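I finally finished Kadari, and I have thoughts

So I finished Kadari at two in the morning, in August, with the windows open and the fan pointed straight at my face, and then I lay there for an hour replaying the last ten minutes in my head. If you haven't heard of it, don't feel bad. I hadn't either until it showed up in the row under the thing I was supposed to be watching. It's a drama series set in a ferry town, the dialogue is all in a language I don't speak, and it's the best TV I've seen since spring.

A little housekeeping first. I'm going to talk about the setup and the first couple of episodes, and I'll stay away from the ending. If you want to go in completely cold, close the tab and come back later, I won't be offended!

The setup goes like this. Two sisters inherit their grandmother's half of a ferry company. The other half belongs to a family they haven't spoken to in 17 years, over something that happened at a wedding. The town has maybe one decent restaurant and everybody ends up in it eventually, so you get these long dinner scenes where four people at one table are ignoring five people at the next one. I could watch those forever. The younger sister wants to sell. The older one says she wants to sell too, and then keeps finding reasons to get up at dawn and ride the boat.

The pilot is slow. I'll say that now so you don't write to me about it. There's a stretch in the middle where the older sister looks for a set of keys, and she really looks for them, drawer after drawer, and I did pick up my phone. Then she finds something else in the last drawer and I put the phone down and didn't touch it again until the credits.

I watched it with subtitles, obviously. I know there's a dub on there and I tried it for a few minutes in episode three, when I was folding laundry and couldn't keep my eyes on the screen. The voices are fine. The younger sister sounds about ten years too old and everybody sounds like they're standing in the same closet, but the words are fine. I switched back anyway. The actress who plays the older sister has this way of starting a sentence loud and letting it drop to nothing, and the dub just says the whole line at one volume.

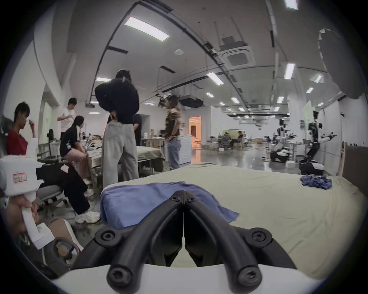 Do you need to watch Usus before you start Kadari?

You can skip it. They come from the same production company and a minor character turns up in both, but Kadari explains her in one line and moves on.

I did go back and watch Usus afterward, mostly because I was sad to be done and wanted more of the same. It isn't more of the same. Usus is a crime show, pretty gray and pretty grim, with a detective who eats standing up in every single episode. I liked it okay. The plot depends on a phone call that I never quite believed in, and the final stretch has so many people driving to the same farmhouse that I lost track of who was already there. If you like your mysteries cold and rainy you'll probably like it more than I did. My favorite part was the town hall clerk — the one who wanders into Kadari later — and she's in it for maybe six minutes total.

Back to the good one. Can we talk about the music? The score is mostly one accordion and what sounds like somebody tapping on a pipe, and for the first two episodes I thought it was kind of annoying. By episode five I was humming it at the grocery store. There's a version of the theme that plays when the ferry leaves without somebody, and it's slowed way down, and I got a lump in my throat before I'd even figured out who was missing the boat. I looked for a soundtrack album and couldn't find one. If you know where it is, please, please leave a comment.

And the clothes! Nobody on this show owns a new coat. The younger sister wears the same green jacket through all 11 episodes, and at some point a button goes missing, and it stays missing. I love that kind of thing. I've watched plenty of big expensive shows where people crawl out of a river with perfect hair, and it pulls me right out.

What didn't work for me: the banker. There's a subplot with a man from the bank who may or may not be in love with the older sister, and the show can't decide whether he's a threat or a joke. He gets a whole episode, number seven, and it mostly takes place in his car. I almost skipped ahead. I'm glad I didn't, since the last scene in it matters, but you could fold a lot of socks during the first half hour.

I also wish we'd gotten more of the grandmother. She only shows up in flashbacks and the flashbacks are short. She slaps a captain in one of them. I would watch a full season of that woman running the ferry company in her thirties, and if anybody who makes television is reading this, you can have that idea for free.

On the question of a second season, I've read two different things. One fan page says it's already been shot, and another says the whole thing was always meant to be a single season. The fan group I joined has over 4,000 people in it and they argue about this all day long, so I've muted it. The ending works either way, I think. There's a door left open, and it's a pretty small door.

Next up for me is Wirnora, which a few of you have been bugging me to try. From the trailer it looks like teenagers, a boarding school, and a lake that something is wrong with. I'm a little tired of lakes that something is wrong with, but I promised, so I'll give it three episodes. After that I've got Oprea saved, the one about the opera house where the roof is falling in, and I've been hanging on to it for the first cold weekend because it looks like a blanket kind of show.

If you've seen Kadari, tell me what you thought was in the envelope. I have a theory and my sister says it's ridiculous. Please mark your spoilers in the comments, some people are still on episode four.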